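Trostwood Bin Set – data card

Version: 3
Maintained by: Flirano
License: research use, see LICENSE.txt

Summary
Trostwood is a collection of 1,603 overhead views of household and shop items lying in open bins. It covers how small mixed items end up placed in a container: against a wall, in a corner, touching, or spread over the floor of the bin.

Contents
views/ – color stills, one per arrangement
labels/ – item outlines and class names
splits/ – train, validation and test lists

The test list holds 400 views. No arrangement appears in more than one list.

Bins
Bins are used as they come from the shelf. Scuffs, worn coating and marks on the floor are left in place and are not labeled. Outlines stop at the visible edge of an item. 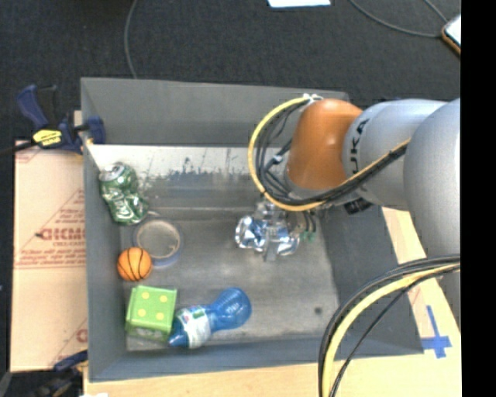

Gray bin, items grouped at left and lower left.

Known limits
Items near a wall are more common than items in the center. Shiny surfaces may have loose outlines. Bin size is not recorded – do not use the set for measuring.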